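Pomow launches two-colour plate and block set for nurseries and family kitchens

For release in July

Homeware maker Pomow is adding a sorting and table-laying set to its children's range. The Fenitz set pairs plain round plates with soft blocks in matching colours, so that young children can practise putting like with like before they help to lay a real table.

Each set contains 2 plates, one yellow and one lavender, and a block for each. The plates are shallow with a slightly raised rim. Children can start by matching block to plate, then swap the colours over or move the plates further apart.
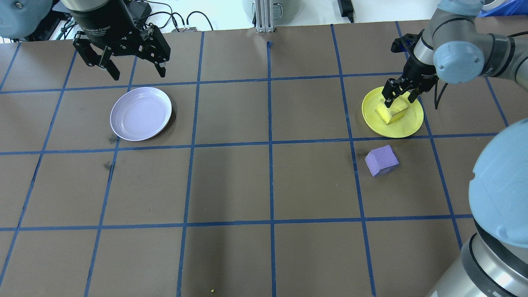
Yellow block on the yellow plate, with the lavender plate still empty.

The set was designed at Pomow's studio in Clamudow and will be sold through the Echeverría chain of shops, which has 172 branches. A first run of 2,000 sets has been made. Spare blocks and plates will be sold singly from the autumn.

Pomow suggests marking out a tabletop with paper and coloured tape. Squares give children a clear place to put each plate, and the paper can be thrown away afterwards. A leaflet in the box sets out games for one or two players, including a version in which the plates change squares between turns.

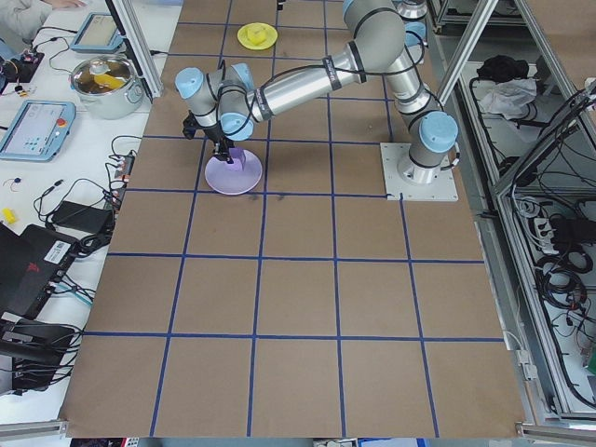 The lavender plate and the yellow plate set out on brown paper marked with blue tape.

Nurseries can order from the Echeverría trade counter on the same terms as other Pomow lines. Orders placed before noon are sent out the same afternoon. 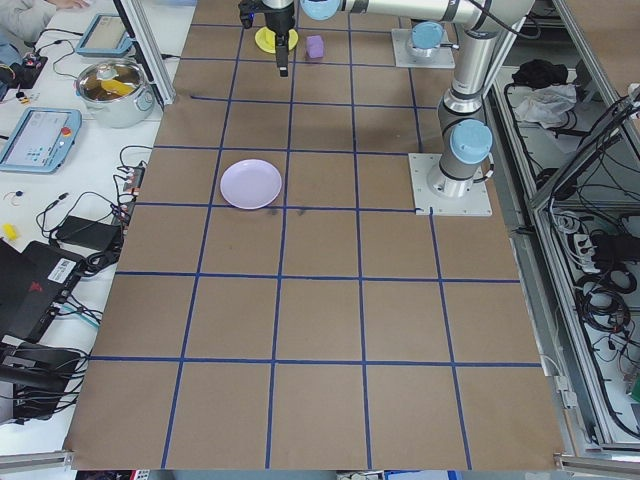
Can the plates and blocks be bought separately?
Spare plates and blocks will be sold singly in both colours from the autumn, at Echeverría branches and through the trade counter.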